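Folding table, June

A little gallery from the grey table, where the sports shirts get sorted before they go back in the Zakden drawers. I've got 23 of them to get through (yes, I know!) and I do five at a go with a cup of tea. Red and white ones first, as they're my favourites.
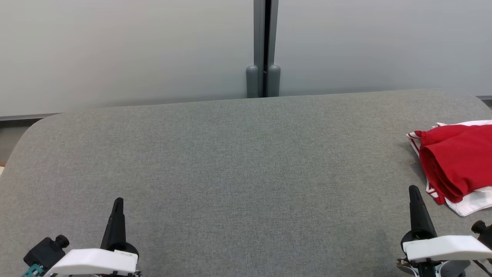
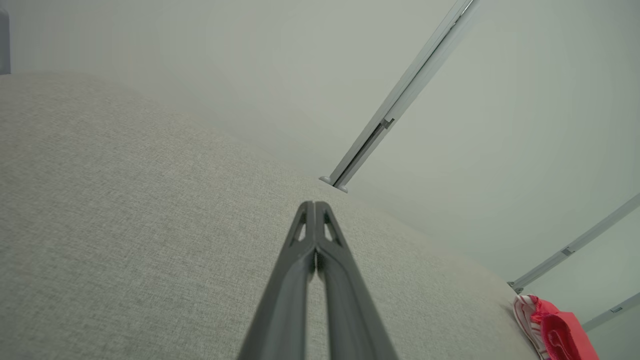 Last of the three: the red jersey with the big black 3, sideways and part folded.

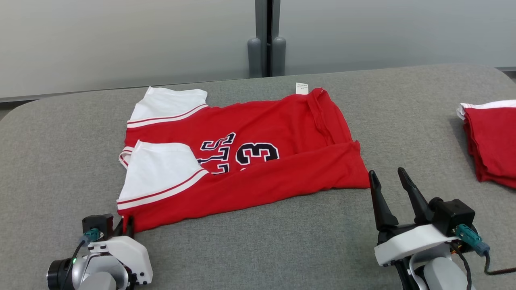 I always tuck the sleeves in first and then bring the bottom up, and I never iron over the lettering, it goes horribly sticky. Next lot is the long-sleeved ones from the Cordeiro bag, and I'll put those up once I've found the lid for the box.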